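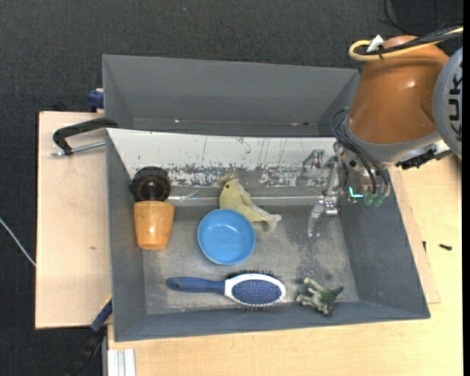
# Grestach Hall — kitchen, store and exits walk-through

Checked by: Kaede Kubo
Second check (electrical and gas only): Minoru Sakai
Month: February
Start: 7:40 am

Marks used: **OK** = nothing to do. **FIX** = needs work, see comment. **WATCH** = fine today, look again next time. **N/A** = not in use.

Last time's sheet is in the blue folder behind the office door. Items carried over from it are marked (c/o).

## 1. Outside and entry

- [x] Front path clear, no lifted pavers — **OK**
- [x] Ramp handrail firm at both ends — **OK**
- [ ] Ramp surface grip strip — **FIX** (c/o). The strip has peeled at the bottom end. I have taped it down again but tape won't last a wet week. Needs a new strip, full width.
- [x] Front door closes by itself and latches — **OK**
- [x] Front door opens from inside without a key — **OK**
- [ ] Entry mat — **WATCH**. One corner is curling toward the door swing. Turned it around so the curl is against the wall.
- [x] Porch light — **OK**. Sensor came on when I covered it with my hand.
- [x] Downpipe beside the ramp — **OK**. It was dripping on the path last winter. Bracket is holding.

## 2. Exits and paths out

- [x] Main exit sign lit — **OK**
- [x] Side exit sign lit — **OK**
- [ ] Rear exit sign lit — **FIX**. Lit on mains but went out within a minute on the test button. Minoru says battery, and to replace the whole fitting because the cover is cracked as well.
- [x] Side door bar pushes freely — **OK**
- [ ] Rear door bar pushes freely — **FIX**. Stiff at the hinge end. It opens, but a child or anyone with weak wrists would struggle. Lubricated it, some improvement. Should be adjusted by the door people.
- [ ] Passage to rear door clear — **FIX**. Stacked chairs again. Moved them to the store while I was there. The passage has to stay clear the whole time, including during pack-up, so please find the chairs another spot before the next booking.
- [x] Evacuation plan on wall, both copies — **OK**. The kitchen copy has faded a bit but you can read it.
- [x] Assembly point sign — **OK**

Comment: the rear door is the only one on this list I would call urgent. If the bar gets any stiffer than it is now, close the back room to bookings until it's done.

## 3. Fire equipment

- [x] Extinguisher, front hall — **OK**. Gauge in green, pin and tag in place.
- [x] Extinguisher, kitchen — **OK**
- [ ] Extinguisher, store — **FIX**. Gauge is fine but it is sitting on the floor. The wall hook has pulled out of the plaster. Needs a proper anchor or a floor stand.
- [x] Fire blanket, kitchen — **OK**. Tabs hanging down where you can grab them.
- [ ] Smoke alarm, hall — **OK** on test, but the tick box is left open because the date label has worn off and I can't tell its age. Kaede to look through the invoices.
- [x] Smoke alarm, back room — **OK**
- [x] Nothing stored within arm's reach of the heater — **OK**

## 4. Kitchen

- [x] Benches clean, no chips in the edges — **OK**
- [x] Hand basin has hot water, soap and paper towel — **OK**
- [ ] Hot tap temperature — **FIX**. Very hot after a short run. There's a tempering valve under the sink and Minoru thinks it has failed. A warning note is up for now.
- [x] Fridge seal — **OK**
- [ ] Fridge thermometer — **WATCH**. Reading was fine but the thermometer was lying at the back behind the milk. Moved to the middle shelf at the front. Leave it there so people check it.
- [x] Oven door hinge — **OK** (c/o). Fixed since last time.
- [x] Cooktop knobs all return to off — **OK**
- [ ] Rangehood filter — **FIX**. Greasy. Soak and scrub, or swap for the spare on top of the fridge.
- [x] Knives in the block or the locked drawer — **OK**
- [ ] Cleaning products — **FIX**. One spray bottle had no label. Tipped out, rinsed and put in the recycling. Anything decanted has to be labelled on the spot.
- [x] First aid kit, kitchen — **OK**. Topped up the blue plasters and burn gel.
- [x] Floor dry, no loose vinyl — **OK**

## 5. Gas and electrical (Minoru Sakai)

- [x] Gas isolation valve reachable and labelled — **OK**
- [x] Soap test on cooktop connection — **OK**, no bubbles
- [x] Switchboard door closes, circuits labelled — **OK**
- [x] Safety switches tripped on test button — **OK**, all reset
- [ ] Urn, Flidau brand — **FIX**. Cord is flattened near the plug. Cord wrapped up, tagged out and put on the high shelf. Don't use it. The old saucepan method will do for tea until it's back.
- [x] Pedestal fans — **OK**
- [ ] Power board behind the stage — **FIX**. One board plugged into another. Separated them. If the sound people need more outlets they should bring a longer lead of their own and run it along the wall.
- [ ] Test tags — **WATCH**. Most are in date. Vacuum and the small heater are due next.
- [x] Outdoor power point cover — **OK**

Minoru's note: the wiring behind the stage is old but sound. I had the plate off and there was no browning. I'd still like that circuit put on the list for the next time an electrician is paid to come out, as it would be cheaper to do with the exit light.

## 6. Store room

- [x] Light works, switch inside the door — **OK**
- [x] Heavy items at waist height or lower — **OK**, apart from the next line
- [ ] Trestle tables — **FIX**. Leaning on end against the shelving with nothing to hold them. They should be flat on the trolley. The trolley holds 400 kg by its plate, so weight is no excuse.
- [ ] Shelving fixed to wall — **FIX**. Left unit is fixed, right unit rocks. Took everything off the top shelf until it's bracketed.
- [x] Storage tubs — **OK**. Lids on, nothing sharp poking out, handles sound.
- [ ] Stepladder — **WATCH**. Feet are worn but still have rubber. Locking arm works.
- [x] No sign of mice — **OK**. Baits not touched.
- [ ] Aisle width — **FIX**. We want 800 mm all the way to the back wall and with the chairs in there it was under that. I know I put the chairs there myself, see section 2. It can't be the long-term answer.

## 7. Toilets

- [x] Accessible toilet grab rails firm — **OK**
- [x] Emergency cord reaches nearly to the floor — **OK**. It had been looped up over the rail. Untied it.
- [x] Locks can be opened from outside with a coin — **OK**
- [ ] Change table strap — **FIX**. Buckle is broken. Table is folded up with a sign on it.
- [x] Exhaust fan — **OK**, noisy
- [ ] Floor tile at second basin — **WATCH**. Hairline crack, no lip you could trip on.

## 8. Main hall

- [x] Floor clean, no raised boards — **OK**
- [ ] Stage steps — **FIX**. The white edge strip has come off the top step. Easy to miss in low light. Tostard have the same strip we used before, and there may be an offcut in the office drawer.
- [x] Curtains clear of lights — **OK**
- [x] Windows open and hold open — **OK**
- [ ] Stacking chairs — **FIX**. Pulled out the ones with split seats or loose legs and put them behind the stage with red tape on. Please don't put them back into circulation.
- [x] Capacity notice displayed — **OK**
- [x] Piano castors locked — **OK**

## Jobs arising

| Job | Who | When |
|---|---|---|
| Rear door bar adjusted | Kaede to ring Shibata Doors | This week |
| Rear exit light replaced | Electrician, Minoru to book | This week |
| Tempering valve | Plumber | This week |
| Right-hand shelving bracketed | Minoru | Before next hire |
| Extinguisher hook in store | Minoru | Before next hire |
| Ramp grip strip, stage edge strip | Kaede | End of month |
| Urn cord | Repair or replace, get a price first | End of month |
| Change table buckle | Kaede | When part arrives |
| Rangehood filter | Whoever is on kitchen next | Next clean |

The last quote for an exit light fitting came in at $381 with labour. If the new one is much more than that, ask before saying yes.

Regular hirers should get a short message about the chairs and the rear passage. Kaede will write it and put a copy on the noticeboard.

Finished 10:15 am. Keys back in the key safe, alarm set.

K. Kubo
M. Sakai (section 5)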